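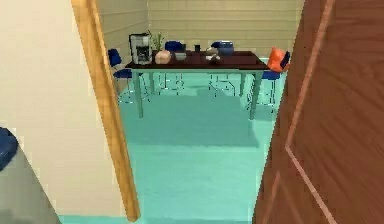
Can you thicken a stovetop pudding without cornstarch? Tapioca starch works at the same weight, though the set is softer and a little stringy if you boil it hard.

I have been making the same butterscotch pudding since June, changing one thing at a time. The base formula has settled, so I am writing it down before I start adjusting it again.

Base formula, four servings:

359 g whole milk
200 g heavy cream
110 g dark brown sugar
30 g cornstarch
3 egg yolks
30 g butter, cold, cubed
Salt, 3 g
Vanilla, one teaspoon

The 359 g of milk is what was left in the carton the first time the texture came out right. I tried 350 and 370 afterward. The first was slightly firm and the second slightly loose, so I kept the odd number.

Method. Put the sugar and half the butter in a heavy saucepan over medium heat. Stir until the sugar looks like wet sand and starts to smoke lightly at the edges. Take it off the heat and add the cream in a thin stream. It will spit and seize. Return it to low heat and stir until the lumps dissolve.

Whisk the cornstarch with the salt, then with a third of the milk, then with the yolks. Starch added directly to yolks makes lumps that a whisk does not remove. Warm the rest of the milk with the cream mixture until it steams, pour half of it into the yolks while whisking, then return everything to the pan.

Cook over medium heat, whisking the corners, until large slow bubbles break the surface. Hold it there for one full minute by the clock. Egg yolk contains an enzyme that breaks down starch, and an undercooked pudding that looks fine at bedtime can be soup by breakfast. I lost two batches this way before I started timing it. Off the heat, whisk in the remaining butter and the vanilla. Strain.

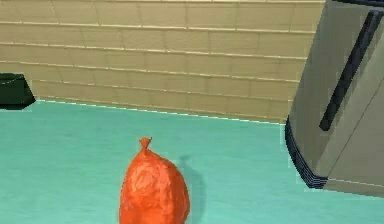
How do you keep a skin from forming? Press plastic wrap or parchment directly onto the surface while the pudding is still hot, and leave it there until serving.

Chill for at least four hours. Six is better. Do not stir it after it sets. Stirring breaks the gel and it does not come back, although the flavor is the same and it makes an acceptable layer in a trifle.

Notes on the variables.

Sugar. Light brown sugar gives a pudding that tastes mostly of cream. Muscovado is too strong at 110 g; drop it to 90 and make up the rest with white. I have been buying the Baidoo dark brown, which is damp and packs well. The Maltetti is drier and took longer to melt.

Fat. Replacing the cream with more milk gives a cleaner taste and a weaker set. Add 4 g of starch if you do this. Half-and-half in place of both liquids is fine and needs no correction.

Salt. I went from 1 g to 3 g in steps. Past 3 g it tastes like salted caramel, which is a different dessert. This is fine salt on a scale. A teaspoon of coarse salt is a different quantity depending on the box.

Scaling. I made a triple batch for Annick Morin's lunch on a Wednesday, in one wide pot. The filled pan weighed 1,675 g before the yolks went in and took nearly twice as long to reach a bubble. The bottom caught slightly in the center. For more than eight servings I would use two pans.
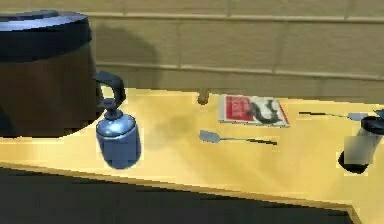 Benedicta Mahama wrote to say that she skips the yolks entirely, goes up to 38 g of starch, and finds the butterscotch flavor stronger for it. She also said the one-minute hold makes no difference in her version, which fits, as there is no yolk enzyme to deal with. I tried hers on the weekend. The flavor is more direct and the texture is closer to blancmange. Elikem preferred it. I still want the yolks, possibly two instead of three.

Next round: two yolks, 33 g of starch, everything else unchanged. After that I want to try browning the butter first, with a little extra to cover the water that cooks off.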